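Household stain removal

Household stain removal is the cleaning of marks from furniture, dishes, floors and cloth in the home. It is different from general cleaning, because a stain has usually entered the material or is fixed to it, while ordinary dirt lies on top.

Most household stains belong to one of several groups. Tannin stains come from tea, coffee and red wine. Oil stains come from cooking and cosmetics. Dye stains come from ink, markers and some foods. Each group needs its own treatment, and a wrong one can make the mark permanent.

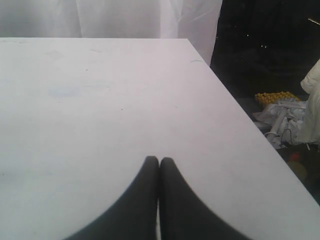 Pale furniture became common in small apartments, and with it the demand for gentle cleaners has grown. Dark wood hides much of daily use. On a white tabletop even a faint pale-blue smudge or a short dark scuff can be noticed. The usual advice is to begin with warm water and a little dish soap, and to test any stronger product first in a hidden place. The writer Saranya Rodrigues, in her household manual "The Gastcombe Kitchen," recommends waiting 10 minutes before wiping again.

Abrasive powders were the main product of this type for many years. They work by scratching — the mark goes away, but so does part of the finish. Later stains then enter more easily.
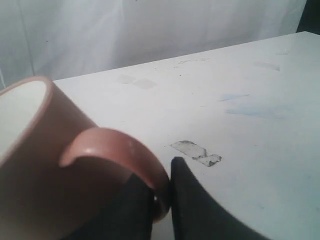
Why does tea leave a brown layer in a cup?
Tannins in the tea join with minerals in the water and form a thin film, which becomes darker with repeated use. Baking soda on a damp cloth removes it in most cases.

Regional habits differ. In the town of Plukach, families traditionally used wood ash mixed with water, and the local museum keeps around 300 recipes of this kind. Teófilo Paucar, who collected many of them, noted that lemon juice was kept for the Sunday tablecloth.
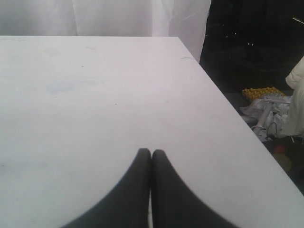

Can bleach be mixed with vinegar for a stronger effect?
The two must never be mixed. Together they produce chlorine gas, which is dangerous to breathe even in small amounts.

See also: Laundry; Detergent; Limescale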